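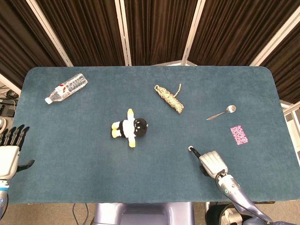 Search this site Enter keyword Go

Keeping the Plorncombe reading room open

Wissam Harb has managed the reading room at Plorncombe for five years. Under his care the collection has grown to 1,751 volumes, most of them local history, and opening times have been extended to 33 hours a week.

Asked what had changed most, Mr Harb pointed to the evenings. "People used to come in for the newspapers and leave by noon," he said. "Now the busiest time is after work."

The Mahasneh bequest, received last August, paid for new shelving and for the repair of two parish maps. Mr Harb described the maps as the most requested items in the building – "more so than any book we hold".

He was cautious about further growth. The lease with Omell has two years to run, and no decision has been made on the upper floor. "I would like a proper room for family research," he said. "Until the lease is settled, I cannot promise one."

Membership remains free to residents. Forms are available at the desk.

Comments

tarkis_reader: Are the maps out on Saturdays as well?

J.P.: Glad of the later hours. Please keep them.

Olive: The upper floor would need a lift first.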